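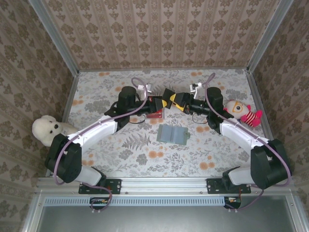
Two arms, one flowery floor.

Artist wanted for a six-part comic (paid!)

Hello! I'm Gizella Szénási and I write comics, mostly the sort with damp castles and people making very poor decisions by candlelight. My new one is called Skavel and I'm looking for someone to draw it.

It's a horror adventure set in Deledberg, a mountain town where the church bell rings by itself every July. Our heroine is Bella, a clockmender's daughter who goes up to find out why, and she's followed by a rather vain ghost called Chauvin (I love him, you will too). There are 6 issues, roughly 100 pages altogether, black and white inside with colour covers. All the scripts are finished, so you won't be sitting about waiting for me!

I'd like somebody who enjoys drawing old buildings and can make two people talking in a kitchen look interesting. Ink, pencil, tablet, whatever you like working with. You don't need to have been published before. Natsumi Hirano is doing the lettering, and she'd like you to leave a bit of room for the balloons, please.

I pay by the page, half when the pencils are in and half when the inks are done. You keep your originals, and we split anything the book earns equally.

To apply, send me 2 pages of comics you've drawn (pages with panels, please, as pin-ups don't tell me much) and a few lines about yourself through the contact form. Tell me what page rate you'd want as well. I'll be reading everything through July and I'll write back to everyone.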